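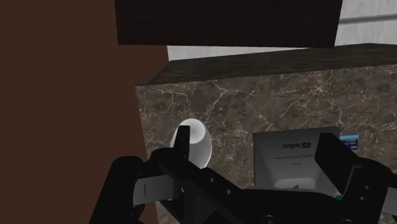 图4 仿真厨房场景中的一帧:夹爪位于大理石纹柜体前方,左指对准白色卵形物体,右指旁为一张倒置的浅灰色卡片或盒状物。

4.3 开放日演示及观众反馈

为考察仿真遥操作系统在非专业使用者中的可用性,本研究于2023年11月6日借瓦恩维尔(Varnville)校区实验室开放日之机,组织了一次公开演示。演示由Wekesa Mfinanga负责现场操作与安全说明,Anjana Wickramasinghe负责问卷设计及数据整理。当日登记入场的观众共118人,包括邻近中学的师生、Uddin机电公司的技术人员以及部分校内其他院系的教职员。演示不设报名门槛,观众可自由选择旁观或亲自操作;参与操作者均在开始前签署了知情同意书,未成年人由带队教师陪同并代为确认。

演示所用软件为本组开发的Wemitach仿真平台,版本与第3节所述实验一致。场地内设两个工位,一处供观众操作,另一处由研究人员同步讲解。操作工位配有六自由度输入手柄和单块显示屏,屏幕显示末端视角的渲染画面,不提供俯视或第三人称视角。作此安排,是为了使观众面对的信息条件与第3节中受训操作员相同,以便两组结果具有可比性。讲解工位另行显示关节角度、夹爪开度及接触力估计值,这些数值不向操作者公开。

演示任务为近距离抓取前的对位与选择。图4所示即为此类画面:夹爪机身占据视野下半部,两指之间留出的空间有限,目标物紧邻柜体立面,卡片的下部被夹爪机身遮挡。在这一距离上,操作者须依靠指尖与物体的相对位置判断进给方向,而末端视角对纵深的提示较弱。卡片表面印有“YouTube”字样及若干行小字,后者在当前朝向与分辨率下难以辨读,因此任务说明中一律以物体的颜色和外形指代目标,不以其表面文字指代。

每名操作者的流程分为三个阶段。首先由研究人员口头介绍手柄的平移、旋转与开合控制,其间观众可提问;随后进行一次不计入统计的自由练习;最后执行正式任务,每人限6次尝试。每次尝试以夹爪闭合指令或超时为终点,系统自动记录末端轨迹、指令序列与终止原因。若夹爪与柜体发生碰撞,程序并不中止,仅在日志中作出标记,由操作者自行决定是否后退重试。

全天共采集到有效尝试498次,另有若干次因手柄断连或操作者中途离开而被剔除。剔除标准在演示之前已经确定,并由两名作者分别独立复核,意见不一致时以原始日志为准。全部有效记录与此前在Peden实验楼采集的705次受训操作员记录合并存档,但在统计分析中始终分组处理,未作混合估计。

从现场观察看,初次使用者最常见的困难出现在接近柜体立面的末段。不少观众能够较快地将夹爪移至目标附近,却在最后的横向微调中反复往返,有时误将指尖与物体在画面中的重叠理解为已经接触。讲解人员发现,当提示观众先小幅后退、再观察两指间的空隙时,往返动作有所减少。由于该提示并非对所有操作者统一给出,本文不将其作为干预变量加以分析,仅在此记录,供后续实验设计参考。

旁观观众的提问主要集中于两个方面。其一是仿真画面与实际设备之间的差异,尤其是材质反光与接触手感能否在渲染中得到体现。对此,研究人员说明了平台当前采用的刚体接触模型,并指出手柄不具备力反馈功能。其二是自动化程度,即系统能否在无人操作时自行完成抓取。Mfinanga在答复中强调,本次演示全程为人工遥操作,平台所含的自主规划模块当日未启用。来自Uddin公司的技术人员还就输入延迟提出询问,并建议在讲解工位增加实时延迟显示,该建议已列入平台的修订计划。

问卷于离场时发放,内容涉及画面可读性、控制直观性与疲劳感三项,均采用五级量表,并附开放式意见栏。填写者对控制直观性的评价较为分散,对画面可读性的意见则相对集中,多数认为夹爪机身遮挡过多,希望增设可切换的辅助视角。另有中学教师提出,讲解用语中“位姿”“自由度”等术语对学生而言偏难,宜辅以实物模型说明。

应当指出,开放日环境与受控实验存在明显差别。现场噪声、围观人群以及排队等候均可能影响操作者的注意力,观众的年龄与既往游戏经验亦未作系统控制。此外,自愿上前操作者可能本就对设备抱有较高兴趣,样本存在自选择偏差。因此,本节结果主要用于发现界面层面的问题,不用于推断一般人群的操作绩效。增设辅助视角后的对照测试计划于次年2月进行,所用任务与物体布置保持不变,具体方案见附录B。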